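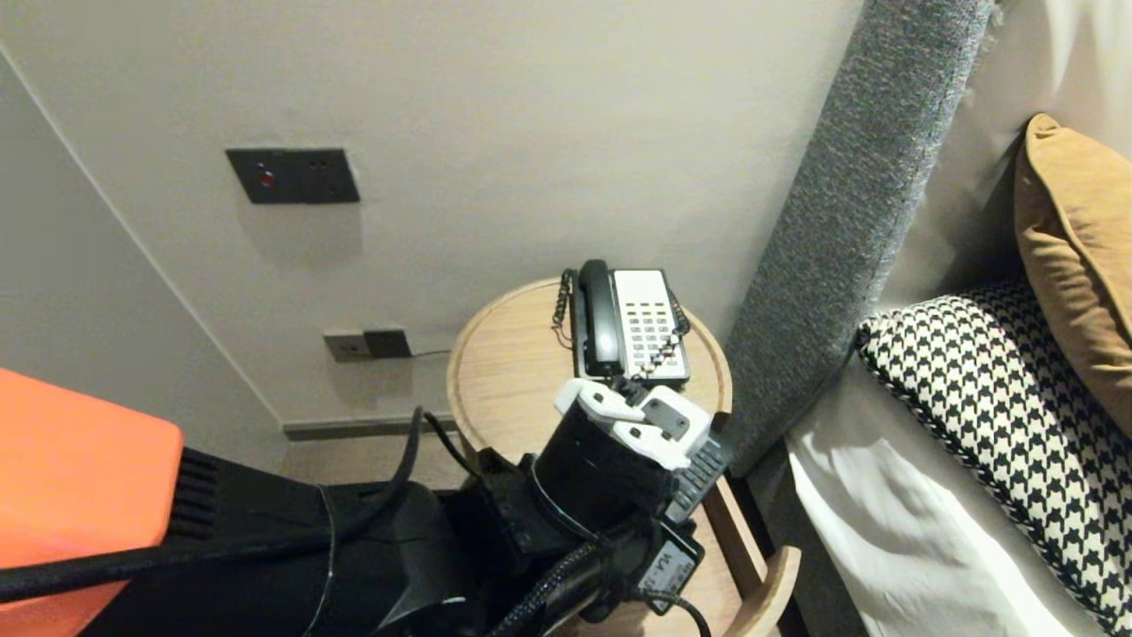 Ticket 424, opened by me, on the quest that won't finish. I'm playing Mirnodetti on the old client and I'm stuck on the Hakala ferry job, the one where you carry the sealed letter from the harbour office up to the keep at Dravent and the steward is meant to take it off you. He won't. I walk up, he says his line about the weather, and then the chat box closes and I've still got the letter. I was on hold with my broadband people while all this was going on, on a corded phone with one of those coiled black cords, so I had plenty of time to try things.

What I've tried so far: relogging, swapping worlds, dropping the letter and going back for another (the clerk gives you a new one, no fuss), and talking to the steward with nothing else in my bag. Same line every time. I also cleared the cache, and that just gave me a very long loading screen.

My quest log says stage 100, "Bring the letter to the keep". The guide on the fan wiki says it should go to 115 once you've spoken to the guard captain at the gate. I did speak to her! She told me the whole story about the old lord and his missing boots, so I know I didn't skip it.

Update, same evening. I think I've found something. I paid the ferryman 800 coins for the fast crossing and didn't take the slow boat. On the slow boat there's a passenger called Sedov who asks where you're headed, and I never met him on this character. My other character did meet him back in October and the steward took the letter straight away.

Update, Wednesday, March 13, 2019. Went back to Hakala, took the slow boat, and there was Sedov, moaning about the herring as usual. I told him I was off to the keep — there's only the one answer to pick — and the log jumped to 115 before we'd even docked. Steward took the letter, quest done, got my cloak.

So I'm sorted, but please leave this one open as a bug. The fast crossing shouldn't be on offer while you're carrying the letter, or else the captain's chat should move the log on by itself. I haven't had my 800 coins back either, if anyone's feeling generous.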